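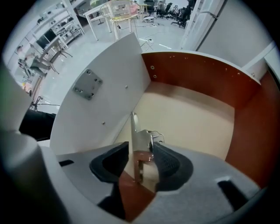
Page last changed: December 18, 2021

Altlow Hand-Held Gripper Pair
For collecting manipulation demonstrations without a robot arm

Altlow is a pair of hand-held grippers for research groups who study learning from human demonstration. The person holds one gripper in each hand and does the task directly, on real furniture and real hardware. The camera on each gripper records what the fingers meet, and a policy is later trained from these recordings. The design comes from the work of Maj-Britt Lindqvist and Cathal Heffernan at Ditell, and we now build it in small series in our workshop in Sirville.

Why we made it
Our first method was teleoperation of two arms. It gave clean joint data, but the operators were slow and they felt very little of the contact. Cabinet work was the hardest. A metal bracket on a panel is narrow and shiny, the space inside the box is small, and the wrist has to come in at an angle. With the gripper in the hand, the operator finds this angle easily, and the view from the gripper shows both finger pads and the part between them.

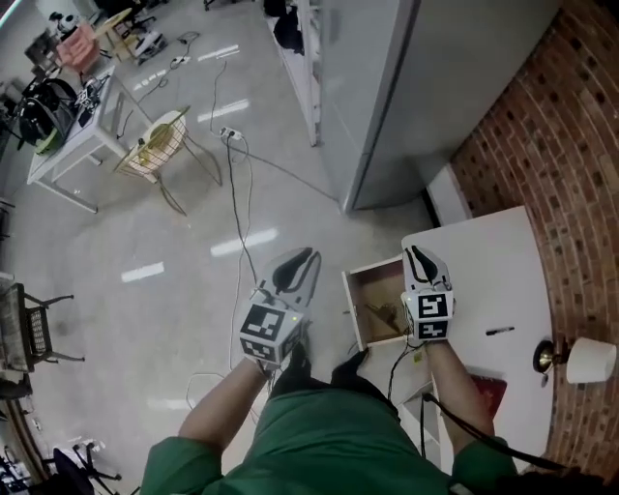

The position of each gripper is computed afterwards from the recordings. The marker block on the gripper helps to find it in the head view, and the two views are then put on the same time line. When the markers are hidden behind an arm for a longer time, we mark this part as uncertain and the training script leaves it out. You can change this limit in the settings file.

Result with the Costello task set
The Costello set is our own collection of cabinet and bracket tasks. It has 9 tasks and 1,915 demonstrations. For each task we trained one policy with all demonstrations and a second one with only 300. On most tasks the smaller policy was nearly as good. The exception was closing on thin metal parts, where it often came too low and touched the panel first. We think the reflections play a role in this, but we have not tested it separately.

What is in the case
2 grippers, left and right
Soft finger pads, one spare set
Marker blocks, mounted and measured
Cable set
Printed calibration board

Please note
The pads are wear parts. Clean them with a damp cloth only – alcohol makes the surface hard. Calibration must be repeated after every change of pads. Recordings made with the hardware before September use the older file format and need to be converted first; the converter is included with the software.

Orders and questions go to the Ditell workshop in Sirville. Please write which robot hand you want to use later, so that we can check if the finger shape fits.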